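# The great cord cleanout, part two

I finally tackled the hall closet in March, and wow, I own a lot of cords!
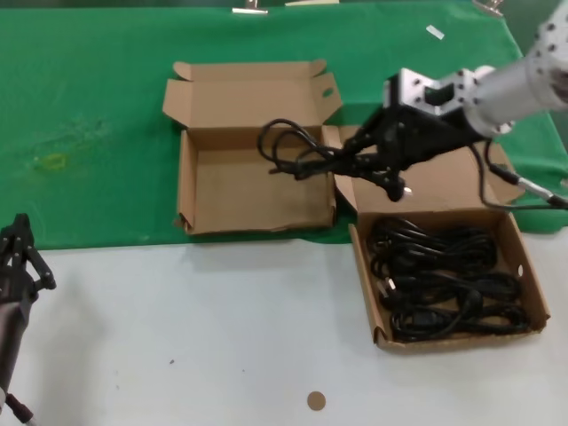
*One power cable, loops and all.*

My rule was simple - if I couldn't name what it plugged into, out it went. Dilek Güneş talked me into keeping the charger for my old Wamska radio (she was right, I found the radio two days later under the ski socks). Everything else I'm keeping got a twist tie and a label. I bought a pack of 500 labels, so the spice jars are next.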